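The Folded Life Is Oversold

Jeans are where the folding gospel loses me 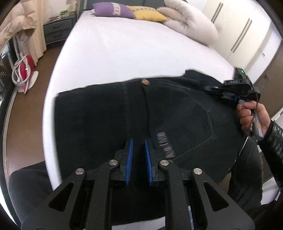 A drawer is a drawer

I own a pair of nearly black jeans that I have folded, by my own estimate, 200 times. They have never stayed folded. I lay them out on the bed, put one leg over the other, smooth down the seat, bring the hems up to the waistband, and carry the result to the dresser, where it slowly turns back into a pair of pants. By Wednesday I am pulling them out from under a sweater by one ankle.

I used to think this was a fault in me. There is a whole business built on my thinking so. Last winter I took the evening class at the community hall in Flodham, paid for the workbook, and learned what the teacher called the standing fold. You bring the jeans down to a rectangle, then to a smaller rectangle, then to a kind of loaf that is supposed to stand up by itself on the carpet. Mine stood up. I was pleased for as long as it took to get home and open a real drawer, in a real dresser, with a runner that sticks.

The claims made for this sort of thing have grown a good deal bigger than the drawer. The workbook said a tidy dresser would give me back up to 50 minutes a week. I would like to know how. I have never spent that long looking for pants. If I add up the folding, the standing, and the refolding of whatever fell over when I took something out from the middle, I come out behind, and I have not even started on the socks.

The trouble with denim

Most of the folding advice I have read was plainly worked out on T-shirts. A T-shirt is thin and flat and does what it is told. Denim has opinions. There is a metal button that lands wherever you least want it. There are rivets on some pairs, and the side seams are thick enough that four layers of them make a ridge you can feel through the drawer liner. Back pockets fill up with air. Black jeans in particular show every bit of lint from the sheet you spread them on, so the bed, which every guide recommends as a folding surface, is a poor choice if your bedding is white and you care about that sort of thing. I fold on the bed anyway. The kitchen table has crumbs on it.

Then there is the matter of the crease. Fold in half lengthwise and you get one down the front of each leg, like a bank manager on his day off. Fold in thirds from the hem and you get them across the thigh. The workbook said to vary the fold lines from week to week. I am not keeping a record of where I last bent my pants.

My neighbors in Dristton, where I lived for eight years, hung theirs from hooks on the back of the bedroom door. It looked terrible. They could also get dressed in the dark, and I never once heard them complain about a dresser.

What the systems sell

I will grant that some people like folding. They find it restful, and I believe them, the same way I believe people who enjoy ironing. What I doubt is the step that comes next, where a pleasant habit gets turned into a method, and the method needs dividers. The set I looked at was called Hakosberg. It was a row of little fabric cells, one garment to a cell, and it would have fit nine pairs of jeans in a drawer that already held ten. For that I was invited to feel calm.

The before-and-after pictures don't persuade me either. The after drawer always has fewer clothes in it than the before drawer. Take out a third of what I own and I could throw the rest in from across the room and still find it.

So I have gone back to folding once, waistband to hem, with the button on the inside if I remember. It takes a few seconds. The pile leans. The pair I want is usually the one on top, as I wore it two days ago and will wear it again tomorrow, and the ones at the bottom are there for a reason that has more to do with my waist than with my folding.

The workbook is in the same dresser, under the jeans. I use the blank pages at the back for grocery lists.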